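Simulated trial reporting

Simulated trial reporting is the set of conventions for recording and publishing the results of robot tasks carried out in computer simulation. It covers how a task is written down, how its starting conditions are chosen, what counts as success and which files are kept. The conventions are mostly voluntary, though some laboratories and journals ask for a statement that they have been followed.

Background

Early reports of simulated grasping often gave a single success rate, with little about the layouts used or the number of attempts. Results from two groups could seldom be compared. The Plenholm guideline, first circulated as a short checklist, asked authors to state the number of trials, the random seeds and the version of the simulator. A later revision by the Kaveck working group added rules on task wording and on failed trials.

Task definition

Under the Plenholm guideline a task is written as one sentence, followed by a test that a program can apply. "Pick up the pink cup" is accepted only if the report also says how far the cup must rise and how long it must be held. Objects that are not to be moved are listed separately. If one of them is knocked over, the trial is marked as a failure even when the target has been lifted. 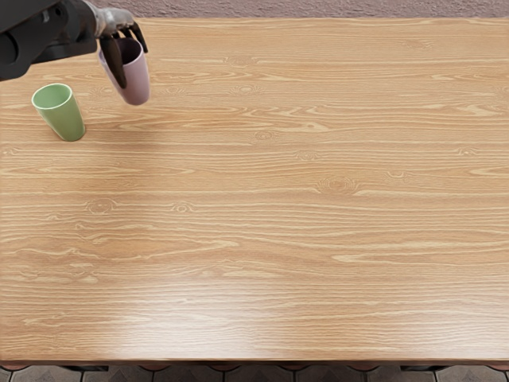

Hannelore Bauerfeind
Section editor, robotics and automation

Tasks with similar objects are treated as a class of their own. A pink cup held by the gripper while a green one of much the same size and shape stands on the table is a typical layout. Colour is the main thing that separates the two, so the guideline asks for trials in which the named colour is swapped and the positions are left alone. The results for each colour are given in separate rows.

Number of trials

The guideline sets a minimum of 10 starting layouts per task and 500 trials in total. The Alexiou supplement raises the total to 800 where two or more methods are being ranked. Trials that stop early through a software fault are reported but left out of the success rate. Repeating a failed trial with the same seed until it succeeds is not allowed.

Records

Each trial should leave a log of joint positions, a rendered view of the table and the result of the success test. Rendered pictures must be labelled as simulated wherever they are published. The Wulta archive, which holds logs from 328 tasks, refuses entries that lack the object list.

Criticism

Some users consider the trial minimum too high for small laboratories. Others object that the rules say little about friction and contact settings, which can change a grasping result considerably. A draft section on contact settings was put out for comment in March and has not yet been adopted.

See also
Grasp planning
Random seed
Robot simulator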